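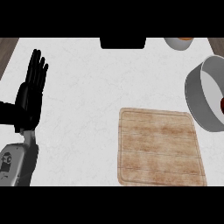
Simulated prep counter, hand open, cutting board and pot on the right.

Flutano prep counter set, README

Last updated 19/03/2021

Hi! I look after the simulation side of the Flutano project at Mornach, where we cook staff lunches for a handful of office buildings. This folder has 521 simulated runs of one arm working at a marble counter, and I'm sharing it mostly so our kitchen people (and anyone else who's curious) can see what we're up to before a real arm comes anywhere near them.

What's in it
Each run is a short clip plus a text file with the joint positions. There are 3830 labeled steps in total: reach, grasp, lift, place, let go. Runs 1 to 100 use the old Adura lighting and look a bit flat, so I'd skip those for training.

What it means for the kitchen
I spent a good while on the early shift asking the cooks what they'd hand over. Moving things in and out of pots came up a lot, and so did clearing the boards. Seasoning and tasting, absolutely not! So those stay with people, and there are no runs for them here. The plan for May is that whoever works next to the arm gets paid training time, and the stop button is theirs to hit whenever they like. Shift hours don't change during the trial.

Known problems
The pot walls are too slippery in the physics (sorry, still on my list). More than 20 runs end early with the hand parked over the counter; they're tagged "idle" and I left them in on purpose.

Using it
Free for research and teaching. Please credit Mornach, and Cherkaoui for the kitchen models. If a label looks wrong, send me the run number and I'll fix it in the next upload.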